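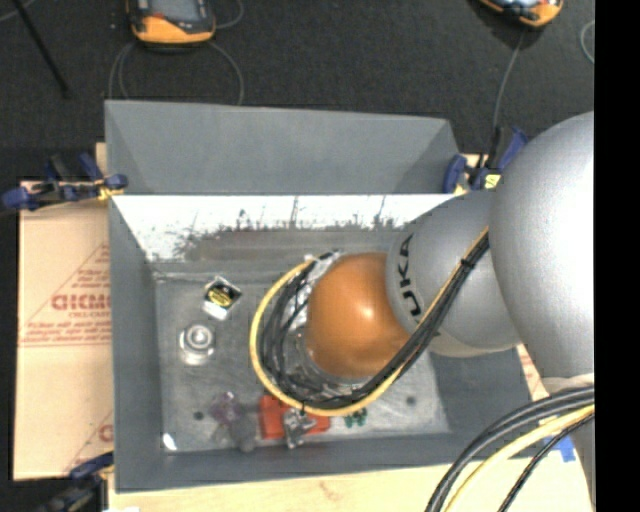

Used Bins: Frequently Asked Questions

Diltden buys and sells large secondhand bins. Lorne Simard answers the phone, Tibor Győri answers the email, and both of them would like you to read this first.

Are the bins really used?

Yes. They have smudges, streaks and scratches, and the floors are scuffed. We wash every bin before it goes out, but washing doesn't remove a scratch, and we've been asked often enough that it seems worth putting in writing. If you want a bin with no marks on it, new ones are sold by other people for more money.

What is the Esine?

The Esine is our big gray one with the smooth sloping walls. It's the bin most people mean when they call and say "the big gray one." The other two we carry are the Sebastian, which has straight sides, and the Stosex, which is small and stacks.

Why would I want sloping walls?

Small things slide down to the floor, where you can see them and reach them. In a straight-sided bin they collect in the corners and stay there until you move house. The price you pay is floor space: a sloping bin is smaller at the bottom than it looks from the top. If you're storing boxes, get the Sebastian. Boxes and slopes don't get along.

How much does one cost?

An Esine is $356, washed. Delivery inside the county is included if you can be home when you said you would be.

How much does it hold?

587 liters, filled level. Customers who heap it up report higher figures, and also report things on the floor next to it.

Is it any good for small parts?

Better than you'd expect, up to a point. A thin layer of small items spread over the floor of an Esine is easy to sort through, and the pale gray floor helps when you're looking for something dark. Two feet of small items is a different hobby. If you own that many, use Stosex bins and labels.

Will my bin look exactly like the one on this page?

It will be the same shape and a very similar gray. The scuffs will be your own.

How do I get the smudges off the inside wall?

Warm water, dish soap and a soft cloth, then a dry cloth right after. Start at the top and work down or you'll be doing the bottom twice. Please leave the steel wool in the kitchen. It takes the smudge off and puts a dull patch in its place, and then people write to Tibor about the dull patch.

Some marks catch the light and look much worse than they are. Check from the other side of the bin before you start scrubbing. If you can't find the mark from there, we'd suggest living on that side.

What should I put it on?

A flat floor. Not a slightly sloping driveway, not two pallets of different heights, and not the deck, unless you know what the deck can take. A loaded bin finds the low end of things on its own schedule.

How do I reach the bottom?

Lean in with one hand on the rim and both feet on the ground. If both feet aren't on the ground, you need a step stool or a shallower bin. Lorne has strong views on this and will share them.

Can I store food in it?

No. We don't know what every bin held before it got to us, and neither does the person who sold it to us, whatever he says.

Can I keep it outside?

Under a roof, yes. In the open it will collect rain, leaves and the neighbor's tennis balls. We don't sell lids. We did try, in April last year – they fit nothing, including each other.

Can I return it?

Within 12 days, if it's clean and has nothing in it. Please look properly before you load it up. Bins have come back to us with washers, a spare house key and most of a jigsaw puzzle on the floor. We mail back keys. We do not mail back jigsaw puzzles.

Do you buy bins from the public?

We do, if you have at least 3 of the same kind and none of them is cracked. Send photos of the inside, including the floor. Everyone sends a lovely photo of the outside, and we know what the outside of a bin looks like.

My question isn't here.

Email Tibor. He replies in the order the messages arrive, so sending it twice just means you get the same answer twice – the second one shorter.

Page last updated Sunday, March 23, 2025.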